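Cover
Gallery: Folding towels at the big table

Rernell is our work and store room on the ground floor of the Maksymiv building. It is a shared space, so it holds a bit of everything: desks, plants, boxes waiting to be unpacked and one large table in dark brown wood. The table is used for laundry more than for anything else. Towels come back from the wash on Friday and are folded, checked and put away before the room is needed again.

This page is part of our set on everyday household jobs. The earlier galleries covered bed linen and tea towels. This one is about terry towels, which are thicker and need a slightly different fold. Our full stock list at Cluvance runs to 506 pieces, and 60 of them are bath or hand towels in one colour or another.

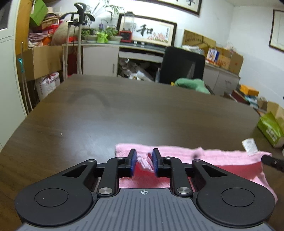
Terry cloth does not slide over itself in the way a cotton sheet does. The loops catch, and a towel put down in a hurry will stay in whatever shape it landed in. We start each one flat on the table and smooth it from the middle outwards. A bunch of fabric pulled up like the one in this pink towel has to be laid down again before the edges will line up. The white care tag at the corner is useful here as well. We use the tag to tell one end from the other, and we fold so that it finishes on the inside.

Size matters more than people expect. A towel sold as 55 cm wide may be narrower after a year of hot washes, and two from the same pack can end up different. We no longer try to match them by measurement. They are folded to fit the shelf, and any small difference is left at the back where it doesn't show.

For weight we buy 700 gsm for bath towels and something lighter for hands. The heavy ones take longer to dry and should not be folded until they are dry all the way through, hems included. A damp hem will make the whole pile smell by the next morning.
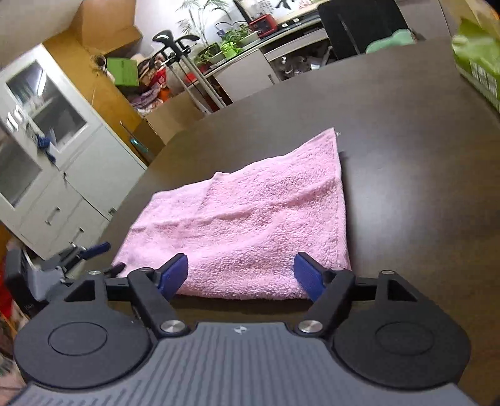
After the first fold the towel is turned so that the folded edge faces whoever is doing the work. Corners are pulled straight last. If one keeps lifting, press it with the flat of the hand for a few seconds or turn the whole thing over and let the weight of the towel hold it down. Ironing is not needed and flattens the loops.

Piles are kept low. Tall ones lean, and the bottom towel is always the one that never gets used. Clean towels go to the back of the shelf and the older ones are moved forward, so they all get a turn. Any with pulled threads are put aside for trimming. Cut the loop with small scissors, level with the rest, and do not pull it.

Worn towels are cut down for cleaning cloths. One bath towel makes enough for several weeks, and the hems can be left on.

More from this set: Bed linen. Tea towels. Cushion covers (June).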